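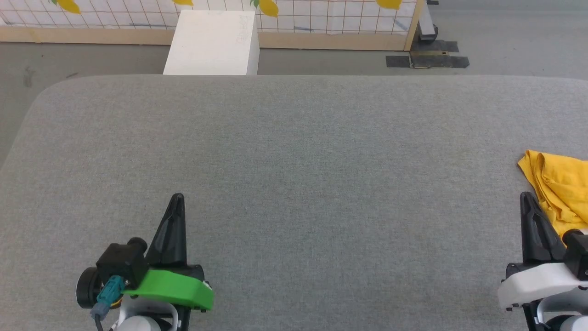 One reader of the Bondley workshop page wrote in to say that cable ties had ruined two of his wrist leads before he gave up on them, and could we please say so before anyone else copied the idea. Fair enough. He had pulled them tight, and the lead broke inside its sleeve at the tie. Use hook-and-loop strap, and leave it slack enough to slide a pencil under.

Other notes from the two-arm build, in no special order.

Leave a loop of cable at every joint that turns. Move the arm by hand to both ends of its travel with the power off, then fix the lead. Ours needed 40 mm more than we had allowed.

Felt on the bench top is worth the bother. Small parts stay put and the fingertips don't get chipped when an arm comes down too low. Brush on the glue thinly, lay the felt from the middle outwards and cut it at the corners last, with a new blade. Go over it with a lint roller before a long run.

Printed housings: 6 walls for anything that carries a finger, fewer for covers. The colour makes no difference to strength - use up whatever is on the reel.

Cloths make good practice objects. Start with a thick duster and keep thin ones for later, as they slip.

Don't overtighten screws into plastic. Stop when the head sits flat, then check them all again after 700 cycles.

The Hestidell sleeving we bought in December frays unless the ends are sealed. A lighter does it - keep it well away from the felt.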